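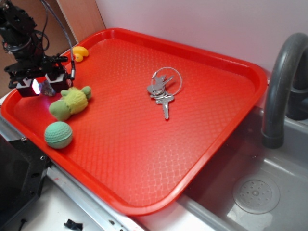

4. ラベルプリンターの接続と保管ラベルの設定

本章では、拾得物管理ソフトウェア Plilow にラベルプリンター Gutell を接続し、保管ラベルの印刷と保管期限の通知を設定する手順を記載する。サーバーの導入(第2章)および利用者アカウントの作成(第3章)が完了していることを前提とする。

本章の内容は2020年7月14日時点の版に基づく。旧版からの移行については付録Bを参照のこと。

4.1 準備するもの

プリンター本体、専用電源アダプター、LANケーブル
感熱ラベル(幅60 mm、長さ40 mm)
管理者権限を持つ Plilow アカウント
プリンターに割り当てる固定IPアドレス

注記:幅の異なるラベルも装着できるが、標準テンプレートでは管理番号の末尾が欠ける。異なる幅を使用する場合は、4.5項に従いテンプレートを複製して編集する。

4.2 プリンターの設置

1. プリンターを水平な台に置き、排出口の前を空ける。
2. 電源スイッチがオフであることを確認し、電源アダプターを接続する。
3. LANケーブルを背面のポートに差し込む。
4. 上部カバーを開け、ラベルロールを印字面が上になるように装着する。
5. 左右のガイドをロールの端に軽く当てる。
6. ラベルの先端を排出口から引き出し、カバーを両側が固定されるまで押し下げる。
7. 電源スイッチを入れる。状態ランプが緑の点灯に変わるまで待つ。

注意:印字ヘッドは動作直後に高温になる。カバーを開けた状態で金属部に触れないこと。

注意:流し台の近くなど、水のかかるおそれのある場所に設置しないこと。内部に水が入った場合は直ちに電源アダプターを抜き、販売店に連絡する。

状態ランプが赤で点滅する場合は、ロールの装着不良またはカバーの閉め忘れである。手順4からやり直す。橙の点灯はネットワーク未接続を示し、この段階では異常ではない。

4.3 Plilow への登録

1. 管理者アカウントで Plilow にログインする。
2. 「設定」メニューから「出力機器」を開く。
3. 「追加」を選択し、機種の一覧から Gutell を選ぶ。
4. 機器名を入力する。機器名は拠点内で重複できない。
5. 固定IPアドレスを入力し、「接続確認」を押す。
6. 「応答あり」と表示されたら「保存」を押す。
7. 「テスト印刷」を押し、枠線の四辺がすべて印刷されることを確認する。

「応答なし」と表示された場合は、次の順に確認する。

・プリンターとサーバーが同一のネットワークに属しているか
・入力したIPアドレスが他の機器と重複していないか
・サーバー側のファイアウォールで印刷用ポートが許可されているか

以上を確認しても接続できない場合は、プリンターの電源を切り、ケーブルを差し直してから再度「接続確認」を行う。拠点が複数あるときは、拠点ごとに出力機器を登録する。別拠点のプリンターを既定に指定することはできない。

4.4 保管区分の設定

保管区分は、登録した物件の置き場所と保管期限を決める項目である。初期状態では「貴重品」「一般」「傘」「飲食物」の4区分が用意されている。

1. 「設定」メニューから「保管区分」を開く。
2. 編集する区分を選択する。新しい区分を作成する場合は「追加」を押す。
3. 区分名と略号を入力する。略号は半角英字2文字とし、ラベルの左上に印字される。
4. 棚番号の範囲を指定する。
5. 保管日数を入力する。
6. 「保存」を押す。
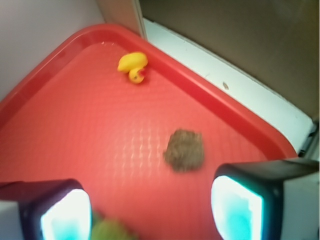 写真:Noboru Kamata

保管日数は物件の登録日を1日目として計算される。拾得日と登録日が異なる場合でも、計算の起点は登録日である。拾得日を起点にする場合は、「設定」の「計算方法」で切り替える。この切り替えは新規登録分にのみ適用され、登録済みの物件の期限は変わらない。

一つの物件に複数の区分を割り当てることはできない。鍵と財布のように一体で拾得されたものを分けて保管する場合は、親番号を登録したうえで「枝番を追加」を選択し、それぞれに区分を指定する。枝番は親番号の後ろにハイフンで付加され、ラベルも枝番ごとに発行される。玩具など専用の区分がない物件は「一般」に登録し、品目欄で種別を指定する。

注記:使用中の区分は削除できない。削除する場合は、該当する物件をすべて別の区分へ移してから操作する。

4.5 ラベルテンプレートの編集

標準テンプレートには、管理番号、区分略号、登録日、保管期限、二次元コードが配置されている。標準テンプレートは直接編集できないため、複製して使用する。

1. 「設定」メニューから「ラベル」を開き、「標準」を選択する。
2. 「複製」を押し、新しい名称を入力する。
3. 用紙サイズを選択する。一覧にないサイズは「任意」を選び、幅と長さをミリメートル単位で入力する。
4. 印字項目を配置する。項目同士が重なった場合は警告が表示される。
5. 二次元コードの周囲に余白を確保する。
6. 「プレビュー」で表示を確認し、「保存」を押す。
7. 「既定にする」を選択する。

品名にベトナム語の声調記号など合成文字を含む場合は、フォントに「Kiều」を指定する。標準フォントでは記号が欠け、または空白で印字されることがある。フォントの変更はテンプレート単位で行い、項目ごとの指定には対応していない。

注意:拾得者および遺失者の氏名、電話番号、住所をラベルに配置しないこと。これらの項目は編集画面の一覧に表示されるが、帳票出力用である。

4.6 読み取り端末との連携

携帯型読み取り端末 Nakness を使用する場合は、次の手順で登録する。端末を使用しない拠点では本項を省略できる。

1. 端末の電源を入れ、無線LANに接続する。
2. Plilow の「出力機器」画面で「読み取り端末」タブを開く。
3. 「登録コードを表示」を押す。
4. 画面に表示されたコードを端末で読み取る。
5. 端末に拠点名が表示されたことを確認し、端末側で「完了」を押す。
6. 4.3項でテスト印刷したラベルを読み取り、「テスト」と表示されることを確認する。

登録コードの有効時間は60秒である。時間を過ぎた場合は手順3に戻る。端末には最大1,000件の読み取り結果を一時保存でき、上限に達すると新しい読み取りを受け付けない。無線LANの届かない保管庫で棚卸しを行うときは、上限に達する前に通信可能な場所へ移動し、「送信」を実行する。

4.7 保管期限の通知

1. 「設定」メニューから「通知」を開く。
2. 「期限前通知」を有効にする。
3. 通知する時期を選択する。初期値は期限の7日前である。
4. 通知先のメールアドレスを入力する。複数の場合は改行で区切る。
5. 「試験送信」を押し、受信を確認する。
6. 「保存」を押す。

通知は1日1回、サーバーの日次処理の終了後に送信される。処理中にサーバーを停止すると、その日の通知は送信されない。翌日の処理で未送信分がまとめて送信される。

注記:毎年1月は年次集計が行われ、日次処理の終了が通常より遅くなる。集計の開始時刻は「保守」メニューで変更できる。

4.8 エラー表示と処置

E01 用紙なし
新しいロールを装着し、カバーを閉じる。印刷待ちのラベルは自動的に再開される。

E02 用紙サイズ不一致
テンプレートの用紙サイズと装着中のロールを確認する。変更後、プリンターの「送り」ボタンを長押しして位置を再検出させる。

E03 ヘッド温度上昇
印刷を中断し、表示が消えるまで待つ。電源は切らない。

E04 通信切断
LANケーブルの接続を確認し、4.3項の「接続確認」を再度実行する。

E05 管理番号重複
同じ番号のラベルがすでに発行されている。再発行の場合は物件詳細画面の「再印刷」を使用する。旧ラベルは剥がして廃棄し、履歴欄に再印刷の理由を入力する。

E04が繰り返し表示される場合は、「保守」メニューから通信記録を出力し、機器名とプリンター底面の製造番号を添えて販売店に送付する。通信記録の出力手順は9.2項に記載している。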